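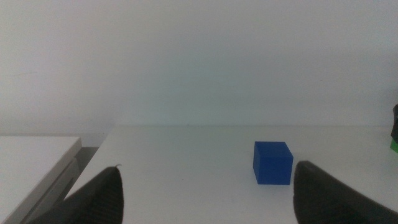
Gripper reviews spend too much time on force. Marloes De Haan and I have been comparing finger pads at Wetdale since April, and grip force has settled very few arguments. The view from the wrist has settled most of them.

We had two sets on the bench, the Jisa pads and a cheaper pair from Van Rooij. On paper they were close. Both held a plastic block through more than 2,000 cycles on the same arm, with the same controller settings. If I had stopped there I would have told people to save their money.
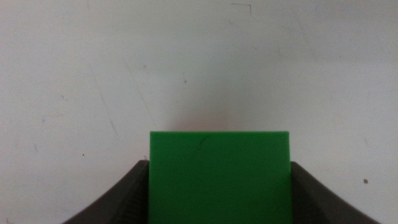 A pad that holds well can still be a nuisance to work with. Tall fingers hide the bottom of the part just when you want to check it has seated. Dark ribbed rubber is fine by me – it gives the camera a steady edge to measure against – but the shape of the tip matters more than suppliers admit, and I have yet to see a data sheet that shows it from the wrist.

The camera deserves the same scrutiny. Gerrit Bosman favours a slower exposure to keep noise down. I think he's wrong for any job where the arm looks while it moves. Give up some brightness and keep the edges.

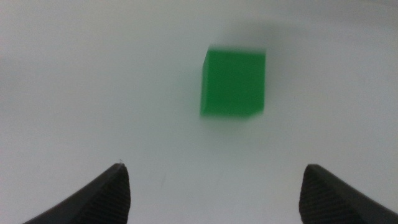 Green cube ahead of the open fingers, blurred in the wrist camera's view.

My advice to anyone buying this year is to ask for 20 wrist images before asking for a force figure. Zumora sent us theirs the same afternoon. Van Rooij took three weeks, and the colour was off.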